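Home | Kitchen | Tidying | Telly & Films | Odds and Ends | About me

Looking after your old telly tapes (and actually getting to watch them again)

18/01/2025

Comments (12) | Shares (80)

I've got a cupboard under the stairs that used to be for the hoover and is now for children's telly. Puppet shows, Saturday morning cartoons, a quiz programme with gunge in it, all taped off the air by my mum with the adverts left in. The adverts are the best bit now, of course. I've been sorting it all out since December and I've made most of the mistakes going, so I thought I'd put my tips down while I still remember them.

First job, before you play anything, is a look through the little window. If you see white or greyish dusty stuff on the edge of the tape, that's mould, and it does not go in the machine. Put it in a bag of its own and well away from the others. I played one without checking and spent the whole of Sunday cleaning the heads, and the picture on the next tape was still all snow!

If the tape has been somewhere cold (loft, garage, boot of the car) leave it in the room with you overnight. I know you want to see the titles. Leave it.

Then wind it all the way to the end and all the way back, once, without playing. They settle into lumps when they've stood for years, and a full wind evens it out. My machine is an old Vatell with a loose flap and it makes a dreadful noise doing this, but it hasn't eaten one yet.

Snap the record tab off. Please. My neighbour Fatos Delić lost the last 5 minutes of a Christmas special by leaning on the wrong button, and he'd only just found the thing. If you've already snapped it and you do want to record, a bit of sticky tape over the hole does the trick.

Store them upright like books, full side down, away from the radiator and well away from big speakers. I had mine lying flat in stacks of six, with the bottom ones in a right state. Shoeboxes are a touch too narrow, by the way, unless it's a boot box. 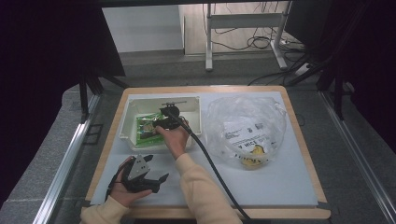
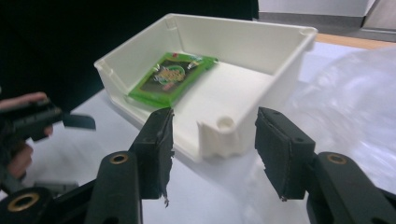 Labels next. Peel the old ones only if they're coming off by themselves, as a flapping label will jam a machine quicker than anything. A hairdryer on low loosens the glue, but keep it on the outside edge and keep it moving. I write new ones in pencil on plain paper labels: name of the show, the channel, what year I think it was, and what else is on there. Do put what else is on there. I had a tape marked "SNOOKER DO NOT WIPE" that turned out to have an entire series of a puppet programme on it, with no snooker whatsoever.

If you can't place a show, the clues are in the gaps. Continuity announcements, trailers for what's on later, the weather if you're lucky. Write down whatever you hear and match it up with old listings magazines, which the bigger libraries often keep. Theme tunes are worth humming at people too. I'd been stuck for weeks on one with a singing lighthouse and my friend Wing-sze Chow got it from four notes over the phone.

For copying on to the computer, you want one of those little leads that goes from the back of the machine into a USB socket. Mine was cheap and it's fine. Things I'd pass on:

Copy in real time and copy the whole tape, adverts and all. You can trim it afterwards, and you won't want to play it twice.

Stay in the room. Have some ironing to do. The sound drifts sometimes and it's much nicer to catch it early on than three hours later.

Clean the machine after every few tapes. Proper head cleaning fluid and the right sort of swab, side to side and never up and down. Cotton buds shed. I used cotton buds for a year, so learn from me.

Save it in two places. One on the computer, one on a drive that lives at somebody else's house. Mine's at my sister's, in with her tea towels.

Name the files the same way every time, show first and then the year. I started out calling them things like "good one" and "the other good one" and it's been a long road back from there.

Snapped tape isn't the end of it either. You can open the shell (keep the screws in an egg cup), trim both ends square and join them with proper splicing tape on the shiny outer side. Never ordinary sticky tape, it oozes. You lose a second or so of picture and there's a bit of a wobble as it goes through. Copy it straight away and then leave that one alone.

I've still got a carrier bag of tapes in some odd smaller size that won't fit anything I own, so if anyone's had luck with an adaptor, do leave a comment and tell me which one you bought.

Share this | 80 shares | 12 comments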